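Questions we get asked about hedges, mostly in January

**When can you cut my hedge?**

Between September and the end of February, for anything big. After that the birds have a better claim to it than you do. A light trim of the front in summer is usually fine if Jennylyn has had a look for nests first.

**How tall is too tall?**

Taller than you can reach and taller than next door will put up with. The Pevadham job was 36 metres of leylandii that had last been touched by a previous owner, and it took us 6 days. Please ring before it gets to that.

**Can you take a conifer hedge back to a sensible size?**

In height, yes. In width, hardly. Leylandii won't grow again from brown wood, so if we cut into it you will be looking at brown wood until one of you moves. Yew forgives nearly everything.

**Do you take the cuttings away?**

Yes, it's in the price. If you'd like the chippings left, say so before Spyros has driven off with them. A full load is roughly 13 barrows, and people who ask for "a few for the borders" tend to go a bit quiet when it's tipped.

**Do I have to be in?**

Only if the side gate is locked. Tell us about the dog either way.
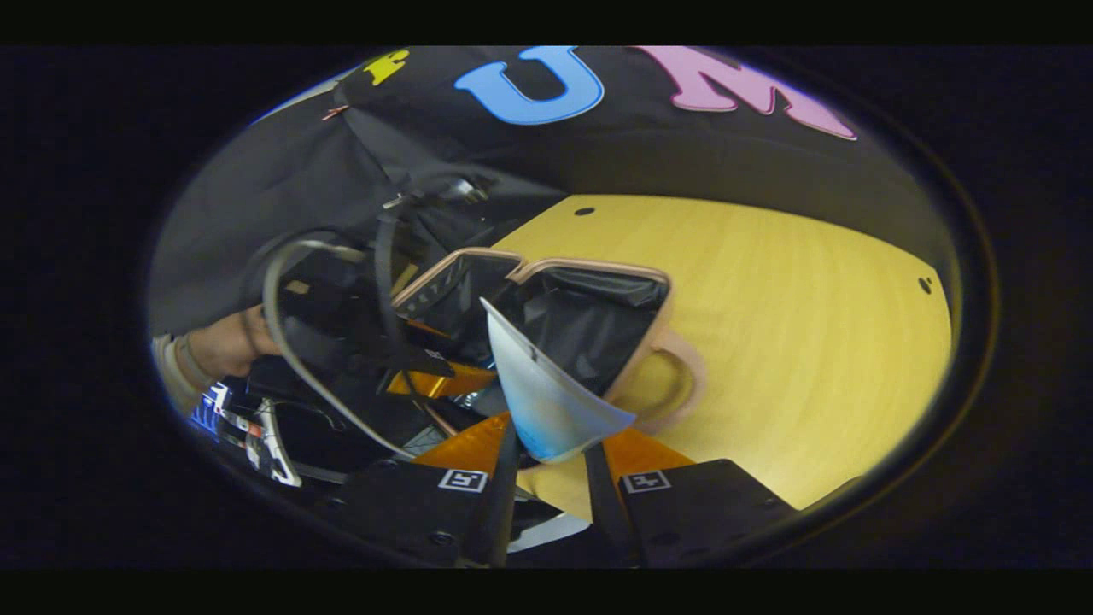 **What do you charge?**

A half day is £144 for one person with a trimmer, and a ladder if needed. Anything longer gets a written quote from Aileen, who will want to see it herself. Photos taken from the upstairs window make every hedge look like a small one.

**Do you do stumps?**

Kristine does, if the grinder will fit down your path. Measure the narrowest bit, including the gas meter.

**Will you cut my neighbour's side as well?**

With their permission, and we'd like to hear it from them.

Prices checked 26/01/2024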